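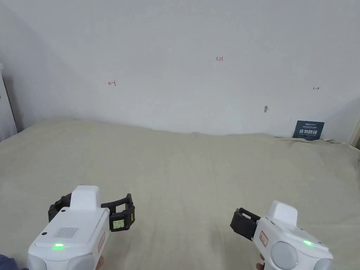 4 Laying and folding the table cloth

4.1 Scope

This section covers the plain cloth supplied with the Puvora folding table: fitting it to the table top, removing creases, and folding it for storage. It applies to all cloths in the Altach range. Fitted covers with elasticated corners are dealt with in section 5.

The table must be fully assembled and locked as described in section 3 before a cloth is laid.

4.2 Before you start

1. Check that both leg locks are closed. The red tab on each lock must not be showing.
2. Wipe the table top with a damp cloth and let it dry. Grit left on the surface will mark the coating when the cloth is pulled across it.
3. Remove clips, pins and any other loose items from the table.
4. Wash and dry your hands. Pale cloths show finger marks easily.
5. Find the care label. It is sewn into the hem at one corner and is used as a reference point in the steps below.

Note: If the table stands against a wall, leave enough room to reach the far edge. Where this is not possible, pull the table out, lay the cloth, and push the table back by the frame. Do not push on the cloth.

4.3 Laying the cloth

1. Place the folded cloth in the middle of the table with the care label facing down and towards you.
2. Open the cloth lengthways, first to the left and then to the right.
3. Take hold of the top layer at its two near corners and draw it towards you until the front hem hangs over the near edge.
4. Go to the far side and open the remaining layer in the same way.
5. Compare the overhang at the two ends. If one side hangs lower, lift the cloth clear of the surface and move it across.
6. Line up the centre crease with the joint between the two halves of the table top.
7. Smooth from the centre outwards with the flat of the hand. Work towards one end, then the other.

Caution: Do not drag a cloth into position by one corner. This stretches the hem on the bias and the cloth will no longer hang straight.

Caution: The cloth must not reach the floor on any side where people will walk.

4.4 Removing creases

Light creases drop out if the cloth is left overnight. For sharper fold lines, use one of the methods below.

Method A, damp hand

1. Wet one hand with clean water and shake off the excess.
2. Pass it along the crease once.
3. Pull the cloth gently at right angles to the crease and hold for a few seconds.
4. Leave to dry before placing anything on the cloth.

Method B, iron

1. Take the cloth off the table and move it to an ironing board.
2. Set the iron to medium.
3. Iron on the reverse side, following the length of the cloth.
4. Let the cloth cool flat before laying it again.

Warning: Never iron a cloth on the table. The table top coating softens under heat and the damage is not covered by the guarantee.

4.5 Folding for storage

1. Clear the table and brush off crumbs. Check both sides of the cloth for stains.
2. Bring the far hem forward to meet the near hem. Match the corners before smoothing.
3. Repeat, so that the cloth forms a long strip.
4. Bring the left end over to the right end.
5. Press out trapped air with the forearm, moving towards the open edges.
6. Fold in half again, left to right, until the cloth fits the storage sleeve.
7. Turn the cloth so that the care label is on the outside, and slide it into the sleeve with the folded edge first.

Note: Two people can fold the cloth in the air, each holding two corners. The order of the folds is the same.

Note: If the cloth is to be stored for longer than a season, refold it along different lines every 2 months. Permanent fold lines are treated as wear.

4.6 Faults

Cloth slides on the table: surface polish is present on the table top. Clean with warm soapy water and dry fully.

Corners do not meet when folded: the cloth has been stretched or has shrunk unevenly. Dampen, pull square and dry flat. If the difference is still more than 20 mm, replace the cloth.

Hem curls upwards: press the hem from the reverse side (4.4, Method B).

Replacement cloths and storage sleeves can be ordered from Gounder, Jendelstead. Quote the code printed on the back of the care label.

Section prepared by Yurani Londoño. Continue to section 5, Fitted covers.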